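Bench notebook, Andetgate room
March, started 9.40, finished after lunch with crumbs in the keyboard

Budget day. I've got the two-arm bench running on one side of me and the quotes open on the other, and I'm going to write it all down in one place this time, so that when the spending form comes round I'm not hunting through old emails for the price of a coupling.

Where we stand first. The pot for the rest of the year is small and the arms themselves aren't in it (thank goodness). What's in it is everything that hangs off them: fingers, cables, table coverings, bins, power, spare bits for the pendant, and whatever we decide about a second bench at Istmont. I've been told to come back with one list, in order, with a line drawn across it where the money stops. I hate drawing the line. Everything under it is always something I wanted!

Grippers and fingers

Biggest item, so it goes first. Kaletach have quoted 1,809 for a service kit that covers both grippers: spare finger pairs, the screws, and a replacement cable for each. That's before delivery. Hubáček will do fingers only, at 68 a pair, and they don't do cables at all.

I went back and forth on this over two mugs of tea. If it was only fingers I'd go to Hubáček tomorrow and buy a handful. But the last thing that cost us a whole afternoon was a cable, and we had no spare, and I ended up sitting on the floor with a meter and a torch in my teeth. A spare cable on the shelf is worth more to me than a drawer of fingers. So Kaletach goes at the top, and I'll ask them if they'll split the kit, two cables and one set of fingers, and see what that does to the price. They might say no. They said no last time about the screws.

Note to whoever places the order: check the length of the cable on the quote before you sign anything. The short one is fine if the arm stays close to home, but we have it reaching forward a lot for the bin work and I want slack in it.

Table covering

Brown paper and blue tape, still. I know, I know, there was the plan for a proper printed mat, and I did get a price, and the price made me laugh out loud. The paper does the job. It creases, the tape goes a bit wavy if you lay it in a hurry, and when it gets tatty you pull it off and put down another sheet. Try doing that with a printed mat.
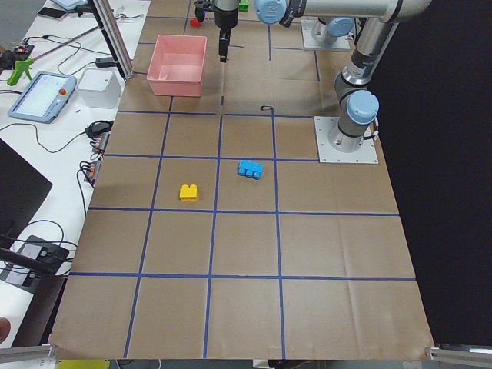

What I would like is better tape. The cheap stuff lifts at the crossings after a while and then a brick catches on it, and you spend ten minutes wondering why the pick went wrong. The decent tape costs more per roll but it comes up cleanly and stays down until you want it up. I've put in for a box of it, plus one long roll of paper. Tiny money compared with everything else, and it'll probably be the thing we're all happiest about by summer.

If somebody does want to reopen the mat question, my one condition is that the grid has to match the size of the cells we've been using, or all the notes from the last few months stop making sense.

Bricks and bins

Chunky toy bricks, as ever. They're cheap, they're bright, they survive being dropped, and if one disappears under a radiator it isn't a disaster. I'd like another tub so that Istmont can have their own and stop borrowing ours (you know who you are).

Bins are more annoying. The pink one is a good size and the walls slope, so the fingers have room to get in when the bricks bunch up together. I tried a deeper bin from the stores cupboard last month and the wrist was far too close to the rim for my liking. So, more of the shallow sort please, and if they only come in pink then we shall have pink. Three is plenty, 3 on the form, and one of those goes in the cupboard unopened.

Power and cables

Right, this one I feel strongly about. The desk side is a mess of adapters and extension leads and it's mostly my mess. We've grown it one plug at a time. I want one proper metal power rail fixed along the desk, with a switch at each socket, and I want the adapters strapped up underneath where they can't be kicked or leaned on.

I measured the run along the desk edge this morning and we'd be fine with the middle length in the catalogue. The long one would stick out past the end and somebody would walk into it, and that somebody would be me.

Cable sleeve too. A reel of the braided kind, the sort that opens along its length so you can get it on without unplugging everything. And a bag of ties, please, decent ones. We get through loads.

The second bench at Istmont

This is the one everybody asks about, so I'll put down what I think and people can argue with me later.

The case for it is simple enough: one bench, two arms, and more people wanting a go than there are hours. I went back through the booking sheet and there were 46 slots asked for that we couldn't fit in. That's a lot of grumbling, and a fair bit of it reached me in person.

The case against is that a second bench isn't only a table. It needs the aluminium profile for the frame, the dark cloth for behind, the power rail again, a place for the pendant, a spare set of everything in the sections above, and someone to look after it. The profile price has crept up as well. If we buy the frame this year and then can't afford to fit it out, we'll have a very handsome stand for people's coats.

So my suggestion is to do it in two goes. This year, get our own bench properly stocked, with spares on the shelf and the power sorted. While we're doing that, write down every single part as it goes on, with the supplier and the part number, and then the Istmont bench becomes a shopping list we can hand over in one piece. I'm keeping that list at the back of this book for now and I'll type it up once it's settled.

I might be talked into buying the frame early if Hubáček do their end-of-line sale again. Only the frame though!

Small things I keep forgetting

A proper stand for the pendant. It lives flat on the desk at the moment with all sorts piled up round it, and I'd much rather have it upright and at hand, with the stop button facing whoever's running the job. The stands I've looked at are silly prices for a bent piece of metal. We could make one. I've drawn one, badly, on the facing page.

Glue sticks. The glue gun gets used for everything and there's never a full packet.

A hook for the extra lead, so it doesn't end up over the laptop.

Labels for the adapters. I unplugged the wrong one again and I'm not going to say what it was.

Bin work, while I was adding up

I'd left the bin job going through all this, mostly to get a feel for how much use the fingers see over a morning, and so how many spare pairs we ought to be asking for. It's the left arm that does the hard graft on this one. Reaching into a bin is rougher on the tips than picking off flat paper, since they rub along the bricks on the way in, and if we carry on weighting the work that way we'll wear out one gripper's set long before the other. Two options there: swap the fingers across every so often, or swap the job to the other arm and let them take turns. Swapping the job costs nothing, so let's try that first and I'll make a note of the changeover in the margin each time.

It does mean that buying spares in equal numbers for both grippers is a bit daft. I'll mention that to Kaletach when I ask about splitting the kit.
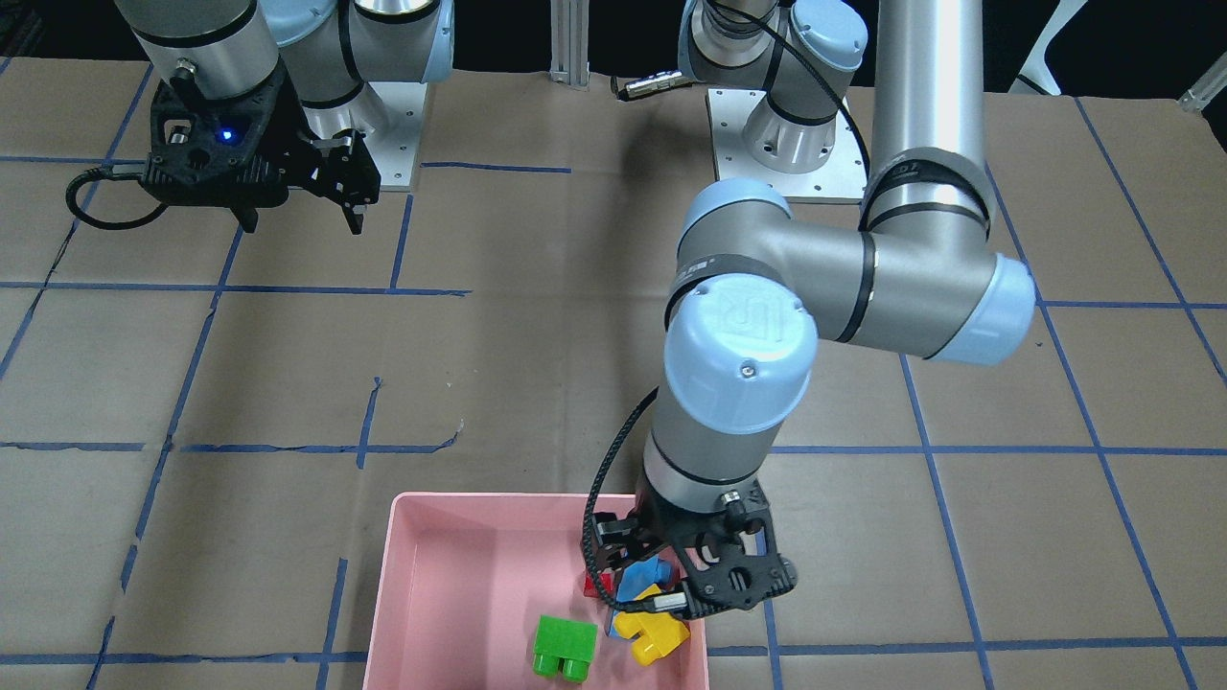 The order, as it stands

1. Kaletach service kit, split if they'll let us, whole if they won't.
2. Power rail, middle length, with fixings.
3. Cable sleeve and ties.
4. Tape (the good stuff) and one long roll of brown paper.
5. Shallow bins.
6. Tub of bricks for Istmont.
7. Glue sticks, labels, hook.

Line goes here.

8. Extra finger pairs from Hubáček.
9. Pendant stand, unless I make it.
10. Frame for the second bench.
11. Printed mat, in somebody's dreams.

I've left delivery off all of these and I know I'll regret it, because Kaletach charge by the box and they do love a box. Need to ring them before four and get a figure for that, and ask about cable length while I'm on. Also find out if the quote has an end date on it, the second page of mine didn't print.

Still to do: measure the underside of the desk for the adapter straps, and get the booking sheet numbers over to Istmont.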